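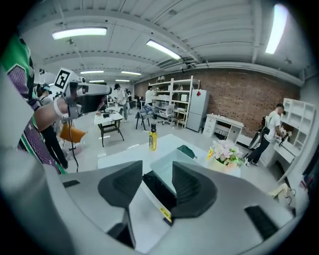

Figura 2. Mesa blanca de la sala compartida, con la botella, la bandeja transparente, el paño y la maceta de flores. Al fondo, la estantería de cajas y el refrigerador.

Imprimir | Enviar por correo electrónico

4.2. La mesa que no es de nadie

Vuelvo ahora a la mesa de la Figura 2, que en mis notas de campo aparece más veces que cualquier otro mueble de Starnville (y eso que las sillas me dieron muchísimo material). Cuando empecé a visitar el edificio yo iba convencida de que lo interesante estaría en la estantería. Tiene cajas, tiene recipientes, tiene niveles, y una persona que estudia el orden doméstico y de oficina ve una estantería cargada y se le van los ojos. Pero pasaban las semanas y lo que yo apuntaba era siempre la mesa: quién dejaba algo, cuánto duraba allí, quién se atrevía a moverlo.

Llamo a estas superficies «mesas de paso». Una mesa de paso no tiene función asignada en el plano de la sala y nadie la reclama como puesto de trabajo, así que va acumulando cosas de vidas muy distintas. En la figura conviven una botella de plástico transparente con un líquido amarillo, una bandeja o caja también transparente, un paño verde oscuro y un arreglo de flores rosas y blancas en una maceta clara. A mí me encanta este grupo! Si le pidiera a un lector que inventara una categoría para las cuatro cosas tendría que esforzarse bastante, y las personas que entrevisté tampoco la tenían. «Las cosas de la mesa», me decían, y con eso les bastaba.

En el corpus completo registré 2,126 movimientos de objetos entre los tres lugares de estudio (Starnville, Cosside y Hajji), y codifiqué cada uno según el origen, el destino y si quien lo movía consideraba suyo el objeto. La codificación la hice yo sola, con una segunda pasada en noviembre, y reconozco que en la primera fui demasiado generosa con la etiqueta «ordenar». Mucha gente aparta una cosa para poner el codo o para apoyar un vaso, y eso yo lo contaba como orden. En la segunda pasada separé «apartar» de «guardar» y el panorama cambió bastante: en las mesas de paso casi todo se aparta y muy poco se guarda.

Las flores merecen un párrafo propio. En Starnville encontré que la maceta funcionaba como ancla - los demás objetos se recolocaban en relación con ella, y ella apenas se tocaba. Cuando pregunté por qué, las respuestas fueron de lo más variado: que daba alegría, que ya estaba allí, que a una le parecía feo ver flores en el suelo. En Cosside no había planta de ningún tipo y la mesa equivalente se vaciaba con mucha más frecuencia. No me atrevo a decir que una cosa explique la otra, porque Cosside tiene además una cocina aparte y en Starnville el refrigerador está en la misma sala, a la vista de las sillas y cerca de un escritorio bajo con cajones. La cercanía del refrigerador cuenta, y mucho. La comida y la bebida salen de él con un destino vago y terminan en la primera superficie despejada.

Con el paño me pasó algo parecido. Yo daba por hecho que un paño en una mesa era señal de limpieza, y lo tenía anotado así desde el principio. Luego, revisando las entrevistas, vi que en Hajji lo usaban sobre todo para cubrir, y que en Starnville servía para marcar sitio. Así que en la tabla final el paño tiene código propio, lo que me obligó a rehacer 43 fichas una tarde entera (con café y bastante mal humor, lo confieso).

También conviene mirar la segunda mesa de la figura, la pequeña, blanca, con el estante inferior negro. Tiene encima unos cuantos objetos negros pequeños y ninguno de los que yo llamaría de paso. En mis registros de Starnville solo dos objetos hicieron el viaje de la grande a la pequeña. El tamaño me parece parte del asunto - en una mesa chica, cualquier cosa ajena estorba enseguida y alguien protesta.

Para comparar las tres salas adapté la escala de permanencia que usamos en el proyecto Fakari, pensada en su origen para cocinas familiares. Funciona regular. En una cocina se sabe quién vuelve a la hora de la cena; en una sala compartida la gente entra y sale, y un objeto puede quedarse sin dueño presente durante horas sin que eso signifique abandono. En el apartado siguiente explico los ajustes que hice a los intervalos y por qué dejé fuera las sillas.

Imprimir | Enviar por correo electrónico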